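March 2020 – gripper / wrist cam comparison, bench 2

Picking up where the last page stopped. Plan was to finish the finger swap in the morning and spend the rest on the camera. Did it the other way round, swap took until lunch. One of the M3s on the old finger plate was rounded, had to drill it.

Setup for the notes:
arm A – Seltiten controller, old firmware, stock black fingers
arm B – Testov controller, thin metal finger plate
wrist cam on A, auto exposure on to start with
Gauthier power supply shared by both (want to change that, see below)

Same pick on both. Red block from the near corner, lift, carry over, put down on the mark. 17 tries each before changing anything.

Arm A: 16 of 17. The miss was the block rotating when the left finger touched first. Fingers not closing evenly, left leads the right. Shimmed it with tape for now, need a real shim. Don't trust the number too much, I was nudging the block back onto the same spot by hand and got better at it as I went.

Arm B: 9 of 17. Much worse than I expected given how nice the thin plate felt on the small parts in July. It slides under things fine, but on a block this size there's just no area. Block tips forward on the lift and then it's gone. Tried more closing force, made it worse, the plate flexes and lets go at the top. Stopped there, didn't want to bend it.

So thin plate is for flat parts and the stock fingers for blocks. Not a big surprise but now its written down. Would like to try rubber on the thin plate before giving up on it. There's a sheet of the soft stuff in the Tustetari drawer, under the belts.

Controllers. The Seltiten one is slower to answer but it is the same slow every time. Testov is quick and then every so often it hangs for a moment and catches up with a jump. Saw it on the scope too so it isn't the logging. Swapped USB cables, no change. Swapped ports, no change. Suspect the power supply, both arms starting a move together pulls it down. Run B alone tomorow on its own supply before blaming the controller. If the jump is still there then write to Testov with the log attached.

Log file is at 3,000 lines and the timestamps from the two controllers don't agree. Have to line them up by the first move. Ugly. Put a sync pulse in at the start of each run – should have done that from day one.

Camera. Mounted behind the fingers, tilted down. Field of view is good, both fingertips always in, which makes it easy to check the gap. Auto exposure is the problem. As soon as the wrist turns toward the windows the whole right side blows out and whatever is dark in front goes to mush. Locked exposure helps on the table but then the shadow side is useless for anything black, and everything on these arms is black. Options:
blind on the windows (cheap, do first)
matte white tape on the fingertips
small ring light, but where do the wires go

View from A's wrist cam, B reaching across, windows at top right:
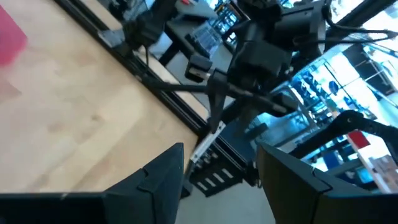 Tustetari bench notes

Fingers open there, nothing in the gap. B's thin plate is the only bright thing on that gripper, slender silver-white bit angled down and left. Everything around it is black on black, so an edge finder is going to grab the plate and lose the prongs. Could be useful, could use the plate as the marker for where B is. Try it with exposure locked and see if it holds when the wrist rolls.

Also the cable bundle from B's upper housing. It runs off to the right and I don't like it so near the top of A's reach. No snag so far. Tie it back before running both at speed, and put the soft limit in on A's shoulder so it can't get up there at all.

To do
shim for A, left finger
rubber on thin plate, rerun same pick
B on own supply
sync pulse
blind
tie back cables
order M3 screws, decent ones this time

Left both controllers off, the Gauthier unplugged at the wall. Old finger plate is in the tray with the drilled screw still in it, dont throw out, need it for the hole spacing.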